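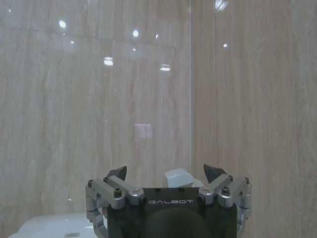 Rastdale, 01/04/2024

Minutes, Brumell Field grandstand meeting

Okay, I'm typing these up the same night while I can still read my own handwriting. If I got you wrong, tell me before the next meeting and I'll fix it. I left out the long stretch about parking because we agreed it belongs to the city and we can't vote on it anyway.

We got going a little late. Izzati Pangaribuan ran the meeting and I took notes. October's minutes were approved with one fix: I had written that the visitors' dugout was getting a new roof, and it's the home dugout. Sorry!

Grandstand seats. Sota Kinoshita walked us through the drawings from Imai, and I have to say I like them a lot more than the last set. The new grandstand holds 591, all individual seats with backs, and the old bleachers down the left field line stay for now. Somebody asked why we couldn't get it up to 600, and Sota said the nine seats went away when the wheelchair platform moved to the middle of the row behind home plate, where you can see the whole infield. We all thought that was a good trade. Approved, one no vote (Carl's spot on the bleachers is safe, so I'm not sure what that was about).

Concrete. Grolus wants to pour the concourse before the footings on the third base side are inspected. Izzati said no, pretty firmly, and I don't think anyone wanted to argue with her. Sota will call them and ask for a new schedule in writing. He'll also ask who is paying for the temporary fence, which was supposed to be in their price and now seems to be extra.

Lights. This went on forever. The outfield poles are staying where they are, but the one by the bullpen leans, and I've been saying so since last season. Motion to have it looked at before the first night game — passed, finally.

Infield. The sod is ordered. The foul lines will be cut once the backstop is in, and the distance from the plate to the backstop goes down by 3 feet to make room for the new front row. I asked if the high school coach knew. He did not. Izzati is going to tell him this week.

Naming the plaza. We had a box out at the snack bar and got 120 slips back, a lot of them from kids and a good number of them for the same dog. We didn't pick anything. Bring your favorites next time, and please read the slips first, they're in the blue folder in the office.

Other stuff. The ticket window needs a new lock. The old scoreboard numbers are going to whoever wants them, so see me (I've already claimed the 7).

Next meeting is same place, same time, next month. Sota is bringing the revised Grolus schedule, and I'm bringing the coffee.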